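Werarcombe Facilities Help Desk
Ticket 914: Sorting bin, divider panel worn and small items collecting behind it
Category: Furniture and storage
Priority: Normal
Status: Resolved, monitoring 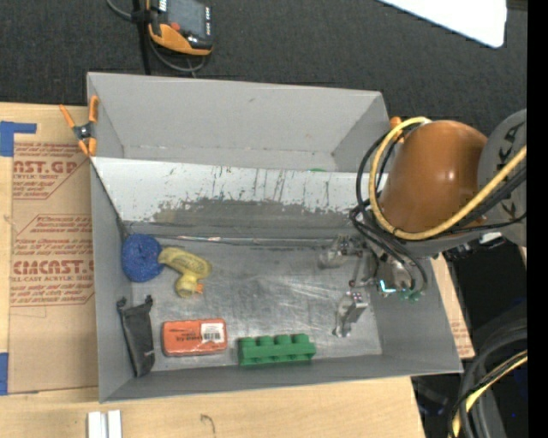 The requester reports that the large gray bin in the Gilchrist activity room requires attention before the room returns to full use in August. The bin is used for the mixed small items that are returned at the end of each session and sorted for the shelves. Two concerns were submitted under one ticket: the condition of the divider panel, and the difficulty of retrieving items that end up in the back compartment. The wear is heaviest on the lower middle of the panel, where the white surface has gone to a dull gray with ragged edges and dark scratches, while the top remains pale. The contents at the time of the report included a green building brick, a black pouch and a red-orange package with a barcode label, all in the front compartment, and a green item just showing over the divider at the back.

Initial response, 9:15 a.m.
Ticket accepted. The requester was asked to confirm whether the divider moves when pressed, whether any edge is sharp to the touch, and whether the bin is the standard Tusholm model or the older deep version.

Requester reply, 10:40 a.m.
The divider does not move under light pressure. One section near the center feels rough but has not caught on skin or clothing. The label on the underside reads Tusholm. Staff have been reaching over the panel to collect items from the back, and the requester believes this has become the normal practice in the room.

Assessment
Scratches on the floor of the bin are considered surface wear and do not require replacement. The divider is a separate part and may be exchanged without replacing the bin. The rough section should be treated as a defect, as the room is used by children in the afternoon - the bin is therefore to be kept on the table and out of their reach until the work is complete.

Steps taken
1. Bin emptied, including the back compartment. Items placed on a tray and held in the room.
2. Divider lifted out and both faces wiped with a damp cloth and mild soap. The gray discoloration lightened slightly but did not come away.
3. Rough edge smoothed by hand with fine sandpaper. First pass with 100 grit left visible lines. Second pass with 500 grit gave an acceptable finish.
4. Seam between the floor and the rear wall brushed out. A quantity of grit and paper scraps was removed.
5. Divider refitted and left undisturbed for 24 hours.
6. Replacement divider requested from Skunine Supply as a precaution.

Follow-up, 3:30 p.m. the next day
The divider is seated correctly and the treated edge is smooth along its full length. The bin may be returned to use. The replacement part is on back order and no delivery date has been given. The repaired panel will remain in place until it arrives.

Sorting instructions for room staff
The back compartment is to be left empty between sessions. Soft toys and craft items should go to the blue shelf, and building bricks to the brick box by the window. Packages that carry a barcode label should be taken to the Gilchrist supply desk and checked in before they are opened. Pouches and small bags should be checked for contents and then hung on the hooks.

Items found in the bin that do not belong to the room are to be handed to the front office with a note of the session in which they were found. Please do not leave them in the bin for the next group.

Requester comment
Thank you. The edge is much better. Please advise whether the order for the new divider can be changed to the gray version, as the white one marks easily.

Help desk reply
Skunine Supply has confirmed that the gray version is available at the same price. The order has been amended. This ticket will be closed when the part has been fitted. If the edge becomes rough again before then, please reply to this ticket and do not open a new one.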